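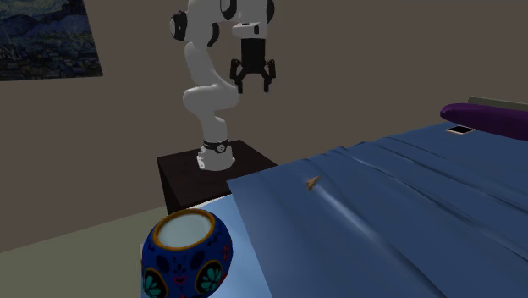

I finally heard the Stasiv Quartet play live, and I have been humming the bass line from the second tune ever since (my apologies to everyone who has stood behind me in the grocery line this week). If you don't know them, they're a piano-less group, with trumpet, guitar, upright bass and drums, and they play mostly their own music with a few old ballads tucked in where you least expect them. The trumpet player and leader, Radymyr Tkachenko, has a way of starting a phrase very low, climbing straight up, and then folding it over at the top so that the last notes point back down at the floor. I love that shape! I could listen to it for hours.

The show was at Fonness, the little room over the old piano store, which holds 248 people if they all like each other. I got there early and still ended up on the side, near the drums. I used to think those were bad seats. They're great seats if the drummer plays with brushes, and this one did for most of the first set, so quietly that I could hear the bass player breathing in before the long notes.

They opened with "Brusasow," the title piece from the record. On the album it runs under five minutes and it's pretty tidy, with the melody twice, a guitar solo, the melody again and out. Live they took the whole thing apart. The bass started alone with that line I can't get rid of (it's in 11, I'm fairly sure, and I tapped it out on my knee until I stopped getting lost), and the rest came in one at a time, way later than you'd expect. When the trumpet finally played the tune, a woman in front of me said "oh!" out loud, like she'd run into a friend.

Now the guitar. Kristóf Jakab joined the band last year, and I'll admit I was worried. I liked the old lineup a lot, with the tenor sax, and I didn't see how a guitar was going to fill that space. Well, he doesn't fill it. He leaves it open, puts two or three notes in the corner of it, and lets the bass have the rest. On the ballads he plays chords that seem to have one note missing, and your ear goes looking for it. Then on the fast ones he digs in with this dry, woody sound, hardly any effects, and he and the drummer chase each other around like kids in a hallway. I was grinning the whole time. By the end of the first set I'd stopped thinking about the saxophone.

One thing I always listen for is how a band ends its tunes, because so many good groups just sort of trail off, or do the big drum roll and the held chord. These four have real endings. The one on "Winter Ferry" is a single soft hit, all together, right after you think the last bar has gone by. They did it with their eyes closed. The room waited a second before clapping and I wished it had waited longer.

Second set was looser and louder. They played a long suite I hadn't heard before, three parts with no break, which Tkachenko introduced by saying only that it still needed a name. The middle part is a slow waltz where the trumpet drops out completely and the guitar plays the melody on one string. I'd buy a record with nothing else on it. The last part was a bit of a mess, to tell you the truth. The drummer went into double time, the bass didn't go with him, and for maybe eight bars there were two bands on stage. Then Jakab hit one big ugly chord and they all landed on it, laughing. I hope they keep that in.

For the encore they did "Body and Soul," with the lights way down and the trumpet off the mike. I've heard that song so many times that I sometimes skip it on records. I won't be skipping theirs, if they ever record it. He played the bridge so plainly, hardly a note added, and it sounded like a thing you'd say to someone at the door.

A few practical notes, for those of you who write to me about this stuff. The sound was good from the side and, my brother tells me, a little boomy at the back by the bar. The stools at the back are also very hard. Bring a sweater, the air conditioning at Fonness is set for penguins. They had vinyl on the table by the stairs, on the Vaton label, pressed in an edition of 599, and I got a copy and have played it every morning since. Side B is the one to start with. The bass sounds huge, and there's a take of "Winter Ferry" that's slower than the one they played on stage and has a whole extra chorus of guitar.

I asked at the table if they'd be back, and the answer was yes, in September, 2 nights at the same room, with a guest on vibraphone for the second one. Vibes and that guitar together! I can't picture how they'll keep out of each other's way and I can't wait to find out. I'm going to both if I can talk my brother into driving again.

Also, a reader asked last time what I'd play for a friend who says they don't like jazz. Try side B of this, from the top, with the volume a little higher than you'd think, and don't tell them what it is until the guitar comes in.

Posted 2026-08-09
Filed under: live shows, trumpet, records I won't lend out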